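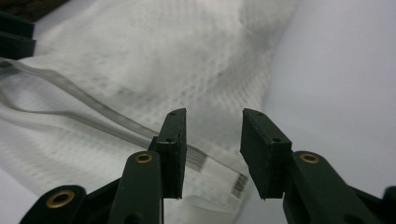
3.2 Collecting demonstrations on thin materials

Soft and see-through things were what we most wanted to learn from, and they turned out to be the best part of the whole Dristum collection effort! A rigid cup can be grasped in a few ways. A sheet of thin plastic or a piece of cloth has a new shape every time it is put down, so even a short session gives the policy a wide spread of starting states. We collected 3,613 demonstrations in this part of the set, recorded by 26 people with hand-held grippers. Each gripper carries its own camera, and the fingertips stay in view for most of a demonstration, open or closed.

Collectors worked from short task cards (pick up, unfold, lay flat, hand over) and chose their own grasp points. We did not correct a grasp that looked odd to us. If the first attempt missed, the collector simply tried again in the same recording, and the miss was kept and tagged. In the Jarnia baseline these stretches had been trimmed away. Putting them back was the change we were most excited about – recovery is exactly what a policy needs to see when a fold slips out from between the pads.

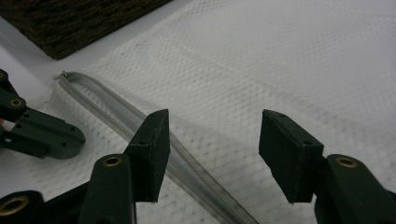
One collector remarked that clear plastic was harder to judge than cloth, and asked for permission to nudge a piece sideways before closing on it. We added this to the cards as an optional step. Nudges now have their own label, and we treat them as part of the grasp when cutting a demonstration into segments.

Segment boundaries come from finger width alone. A segment starts when the fingers begin to close and ends when they have been fully open again for three frames. The rule is crude, but it held up well on fabric, where the width at contact is close to zero and a threshold on force would have told us very little. For pale objects on pale backgrounds we also turned off the automatic exposure filter in the Moser toolkit, which had been throwing out perfectly good recordings.

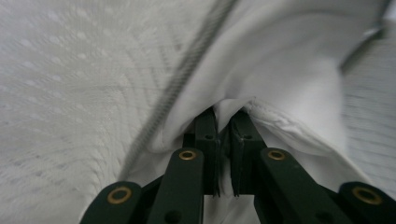
Figure 4. Fingertips closed on a pinch of white fabric.

Labels were then checked by hand in a single pass. Section 3.3 covers how the segments are weighted during training.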